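Chapter 4
Containers, Lids and the Problem of Where They Live

Every household owns more containers than lids, or more lids than containers, and in either case the surplus fits nothing. Students entering a food service or household management course tend to assume this is a private failing. Our survey of shared kitchens in Triltham, carried out for the second edition and repeated in January for this one, recorded 1,555 food storage containers across student flats, a church hall and one very proud bowling club. The bowling club had labelled its lids. The labels had come off in the dishwasher.

By the end of this chapter you should be able to sort a mixed cupboard, choose between nesting and stacking, and explain to a flatmate why the ice cream tub has to go. The last of these is assessed orally.

4.1 Why begin with the container

Earlier chapters dealt with the pantry and the fridge as spaces to be filled. That approach suits people who are moving into a new house, and the rest of us already have things in the cupboards. A container is a small room with its own dimensions, and it imposes those dimensions on every shelf it meets. Round ones waste the corners. Square ones with sharp corners hold on to last month's bolognese. The rounded rectangle is the compromise most manufacturers have settled on, and most of the exercises in this book assume it.

Clear plastic deserves a word here. Its great advantage is that you can see the leftovers without opening anything, and its great drawback is the same. In the Triltham flats, clear containers were emptied sooner than opaque ones, though whether into a person or into the bin was not always recorded.

4.2 Clearing the bench

Sorting needs a flat, bare surface. A white or pale tabletop is best, as transparent plastic vanishes against timber and patterned laminate and you will put your elbow on it. Take everything out of the cupboard before you judge any of it. Bring the containers to the table one at a time, find the lid, press it down at all 4 corners and put the pair aside. Anything without a partner goes to the far end, where it waits until the cupboard is empty.

Jireš, whose cupboard manual we still set as background reading, allows an unmatched container 2 weeks' grace. The Winine method gives it until the kettle boils. We have tried both and found that the kettle concentrates the mind, although it does lead to some regret about lids discovered later behind the toaster.
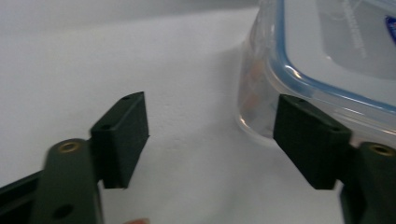

4.3 Nesting or stacking

Containers of one shape and several sizes will nest, and containers of one size will stack with their lids on. A cupboard holding a bit of everything will do neither, however firmly the door is shut. Before reading on, measure the height of your lowest shelf and write it in the margin. You will need it for the Broltus worksheet, which takes up the next 3 pages and should be done in pencil.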